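Kitchen safety check – Korley House, January 2023
Checked by: Siriporn Duangkaew

Extinguisher and fire blanket: pass. Blanket rehung by the door.
Gas shut-off: pass, stiff to turn.
Fridge: fail – 9 degrees. Recheck in 2 days.
Floor by sink: loose tile, reported to Kulap Thongdee.
First aid box: plasters low.
Worktops and large pans: noted. Lift full pans with two people. 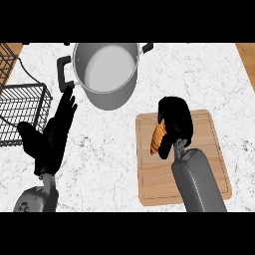
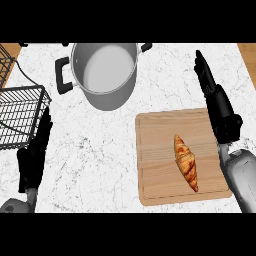

Both views: large pot on the marble worktop.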